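Home | Places | Walks | Food | Getting There | Contact

A Morning in Flunimdale Old Town

By Kiều Sầm
July

Flunimdale is the old harbor district on the east side of the bay. The ferry from the main pier takes 26 minutes, and the first boat leaves at 7:15 in the morning. I went on a Thursday with Giang Quan, who grew up two streets from the landing and had offered to show me the parts that are not on the tourist map.

The landing opens directly onto Cù Street. It was the first street to be paved, and most of the shop houses on it have two floors, with a covered walkway in front. Several have been repainted in the last few years. The ones at the north end have not, and you can still make out old trade signs over the doors - a rope maker, a rice dealer, a dentist.

The temple is at the top of Cù Street, up 81 steps. It is dedicated to a local sea goddess and was built by fishing families who wanted to see their boats from the front gate. The view is now blocked by a parking structure. Entry is free and there is a box for donations. Visitors may take pictures in the courtyard but should ask at the side office before going into the main hall. We asked and were told to wait until a family had finished their prayers, so we sat outside for a while under the fig tree. The large bell inside has a crack down one side and is not rung any more.

Behind the temple a path leads down to the Maletero, a long stone building where porters once stored passengers' trunks. Giang remembers it as a bicycle repair shop. It is now the district museum, open from 10 to 5 and closed on Mondays. Admission is 18 for adults and children get in free. The ground floor has luggage labels, ledgers and a set of brass scales. Upstairs there are more than 195 photographs of the harbor, hung by decade. The captions in English are short, and some are missing, so it helps to go with someone who knows the area.
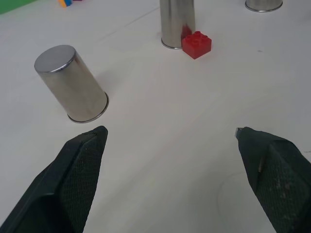 We had lunch at Grurkel, a noodle place on the corner across from the museum. The menu is on the wall and changes by the day. I had fish noodles and Giang had the pork. It fills up at noon, and if you come later than that you may have to share a table. They take cash only.

After lunch we walked along the sea wall to the old boatyard. Two slips are still in use, and the gate was open, but we did not go in. The wall has no shade at all, so take a hat and water in summer. From the boatyard it is a short walk back to the ferry, or you can take the number 26 bus from the stop by the market. The last boat leaves at 9:40 in the evening - check the board at the landing, as the times are different on public holidays.

Related

The Coast Path South of Flunimdale
Where to Eat Near the Ferry Landing
Harbor Temples and Their Festivals
Markets Open Before Breakfast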